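Bread price pledge leaves shoppers guessing

Wednesday, December 13, 2023

Grocery chain Storero says it will hold the price of its basic white loaf until spring, a promise it has now made three times in two years. Shoppers may want to read the small print before they cheer.

The pledge covers one loaf, the store's own sliced white, in 66 of the chain's 581 stores. Everything else on the bread shelf can go up whenever Storero likes. The company would not say how the stores were picked.

"We listened to our customers," said Meenakshi Kartha, who runs pricing for the chain. Asked which customers had called for a freeze in only a handful of towns, she said more details would follow.

They did not follow last time. In the previous freeze the loaf stayed at the same price but lost 70 grams, a change that was printed on the wrapper and left out of the ads. Storero calls that "a recipe update." Kartha would not rule out another one.

Titilayo Nwosu, who writes a household budget newsletter, tracked the loaf through both earlier freezes and found it was often sold out by noon. "A fixed price on an empty shelf is not much use to me," she said.

Rival chain Brellalari said it had no plans to match the offer. Its own white loaf already costs 10 cents less - and did so before the announcement.
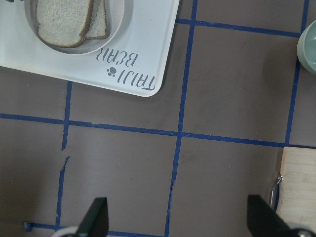
Sliced white bread in a bowl. Storero's pledge applies only to its own basic loaf.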